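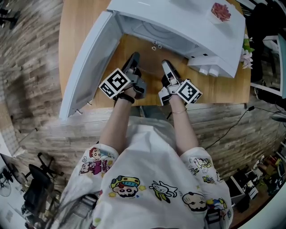

April

Budget day, or budget night I should say, because it's ten past eleven and I've only just closed the spreadsheet. Latrice wants the equipment list on her desk first thing and I told her she'd have it, and she will, but I had to go through three versions of myself to get there. There was the cheap one, the greedy one, and the one who finally ate some toast.

So, the list. We have two hand-held grippers right now and they are in use pretty much whenever the lights are on. What I want is 5 more pairs. What I put down is 2 more pairs, plus spare fingers. I went back and forth on the spare fingers for ages, which seems silly for such a small line, but the fingers are the part that touches everything all day long and I'd hate to have a whole pair sitting in a drawer over a scuffed bit of rubber. Barroso sells them in packs and the packs get cheaper if you order 100, and of course I sat there for a while seriously thinking about ordering 100. Where would I put them! I wrote down two packs and moved on before I could change my mind.

Markers next. I'd been planning to buy printed plates from Zivano, the nice stiff ones, and then Estíbaliz pointed out that we could print our own squares and glue them on for next to nothing. She's right about the price. I'm less sure about the gluing. If one goes on a little crooked then every session with that gripper has a crooked marker in it, and somebody (me) has to measure it and write the offset down and remember which gripper it was. I've put the Zivano plates in with a question mark, and a note that says "ask E. again when she's not hungry."

Then the part I really wanted to write about, the arm. Oh, the arm. I have been reading the Tascombe quote like it's a novel. We can't buy it this year, I know we can't, and Latrice knows that I know, but she did say to put in a line for "next phase" and so I did, with the long lead time beside it. The way I see it we have to decide by the end of summer even if the money comes later. There's the arm itself, then the base, then the controller, then something called a commissioning visit, which as far as I can tell is a person coming over to switch it on. And the table! Our table is fine for people with grippers in their hands, you just pull a chair up and lean in. I don't think I'd bolt an arm to a round wooden table. So that's a table too, or a stand, and I hadn't put a stand in any of the earlier versions. I found that out at nine o'clock and said a word.

Istside will rent one by the month. Estíbaliz likes this idea a lot more than I do. Her point is that we don't know yet which tasks we'd give it, so why own the thing? Mine is that after enough months you've paid for it and you still have to send it back. We went around on that over lunch and got nowhere, although she did share her plums. I've put both in, side by side, and Latrice can be the one to pick. That's what the corner office is for – well, it's a corner, anyway.

Props. People laugh at the props line every year and every year it's too small. The little white cabinet has been great, I love that thing, the door opens nice and wide and you can set it on a tabletop and reach right in with both hands. But one cabinet is one cabinet. If everything we record is the same door and the same white walls, then I don't see how we can expect an arm to cope with anybody else's cupboard. I want different doors, different handles, drawers, something with a shelf, something dark inside. Same goes for the small stuff. Rings are good because they're fiddly and lie flat, and I'd like a lot more in that family: washers, keys, coins, buttons, hair clips. I put down 200 for small objects and I think that's fair if I'm the one doing the shopping, because I will go to the dollar store and I will not be ashamed. The fake flowers can stay, I'm fond of them.

What else? Storage cards, yes. A second charger, yes, please, I am tired of the who-unplugged-it conversation. A better chair for whoever is at the table, since an afternoon of leaning forward with your arms out does a number on your shoulders. I know a chair isn't exciting next to a robot, but I bet it gets us more good hours this spring than anything from Tascombe would. I moved it up the list twice. It's now above the markers.

I took out the label printer. I put it back in. I took it out again.

I also left a bit for repairs, which I forgot completely last time and then had to go ask for in front of everyone, all red in the face. More than 5 percent felt like I was planning on breaking things, so 5 it is, and fingers crossed.

Mostly I'm nervous Latrice will see the arm line and skip the rest. I thought about putting it at the bottom, then thought that looks sneaky, then put it at the bottom anyway with a page break in front of it. She'll find it, she reads everything.

Tomorrow: call Barroso about shipping, ask Istside if the rental comes with a stand, and get Estíbaliz to check my adding. Also buy plums, I owe her some. Bed now.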